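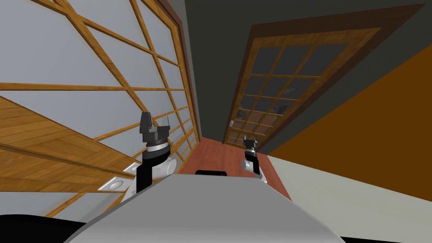
Looking After Wooden Windows Before the Cold Sets In

Posted by Mirela Sampaio, 26th October

Most of the work on a wooden window is cleaning and looking. If you do both once a year, the repairs stay small. Pick a dry day, start in the morning, and do the windows that get the most weather first. In our house that means the ones on the west side.

What you need

A soft brush, two buckets, dish soap, old cotton towels, a putty knife, a small screwdriver, a candle stub and sandpaper in 80 and 150 grit. Add exterior wood filler and whatever finish is already on the window. If you don't know what the finish is, try a spot low down on the inside edge and leave it overnight.

Cleaning the frame

Brush the dust off dry before any water goes near it. Dust in the corners turns to mud and then you are pushing mud around. Get into the track at the bottom with the brush and a vacuum hose. Poke out the drain holes, if your windows have them, with a piece of stiff wire.

Wash with a few drops of soap in warm water. Wring the towel out hard. Wipe along the grain, rinse with a second towel and dry right away. Skip vinegar on bare or oiled wood. It is fine on the glass, but spray it on the cloth and keep it off the wood.

Small panes

Windows divided into small panes take longer. Wrap one layer of towel around the putty knife to reach the corners. Work from the top row down and change the towel when it goes gray.

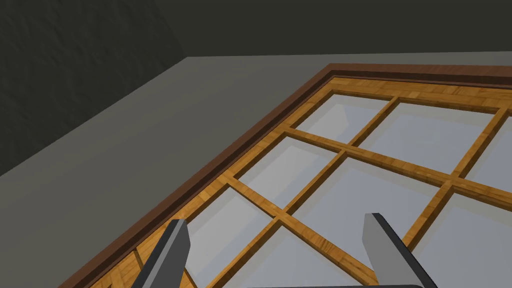
Checking for soft spots

Press the tip of the screwdriver gently into the bottom rail and the lower corners. Sound wood pushes back. If the tip sinks in, scrape out the soft part until you reach firm wood, let it dry for at least two days and then fill. Deep rot in a joint is a job for a carpenter. My neighbor Valdir Pimentel filled one over three years running and ended up paying for a new sash anyway.

Look at the putty or bead around each pane too. Hairline cracks can wait until spring. Pieces that lift with a fingernail should come out now.

Sanding and touching up

Use the 80 grit only on filler and flaking finish. Go over everything with the 150 and stop when it feels even. Always sand with the grain, including where two pieces meet at a corner. Put down masking tape there if your hand wanders. Wipe off the dust and brush on two thin coats. Let the first one dry fully, whatever the can says about recoating in cool weather.

Pull the tape while the last coat is still slightly tacky. Leave the window open a crack until it is dry or it will glue itself shut.

Windows that stick

Rub the candle stub along the sliding surfaces and work the sash up and down. If it still sticks, check for old paint ridges before you reach for a plane. Wood swells in damp weather, and a sash planed down in October can rattle in January.

Condensation

Wipe the bottom rail every morning during cold spells. Keep curtains a hand's width off the glass at night so air can move behind them. Run the kitchen fan when you boil anything, and dry laundry in another room with the door closed.

Marlene Trindade wrote in to ask about black specks along the inside edge. That is usually mildew. Wash it off with soapy water, dry it well and sand lightly if a stain stays behind, then touch up the finish.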